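Griststead Shared Laundry Users Group
Minutes, February meeting, 18:30

Present: Kylie Maihi (chair), Ramiro Palacios (minutes), Unai Valcárcel, Baltasar Sarmiento
Apologies: Fulgencio Sepúlveda

1. Previous minutes
Approved with one correction: the dryer vent quote was from Matei, not Greveck.

2. Water heater
Sarmiento reported a setpoint of 60 °C at the tank. Return line reads lower on the Virstead side. Valve to be inspected before any change to the setpoint.

3. Usage
748 cycles logged for the period. Washer 2 took 61 of these after its drum bearing was replaced. Palacios to separate short cycles in the next log.

4. Budget
Greveck service contract is up for renewal at about $2000. Valcárcel asked for the call-out terms in writing. Decision deferred.

5. Detergent
Tide to remain the stock liquid. Dosing card to be reprinted in larger type. Action: Maihi.

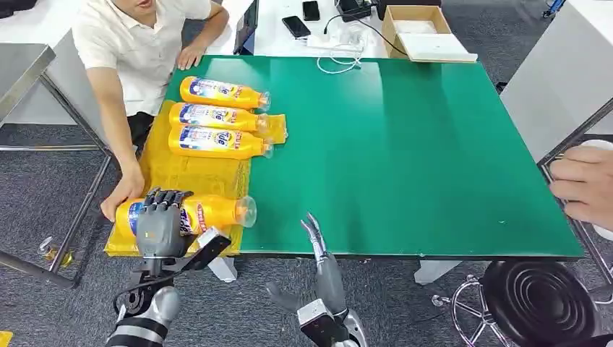 6. Any other business
Lint screen on dryer 4 is torn. Palacios to order a replacement.

Meeting closed 19:25.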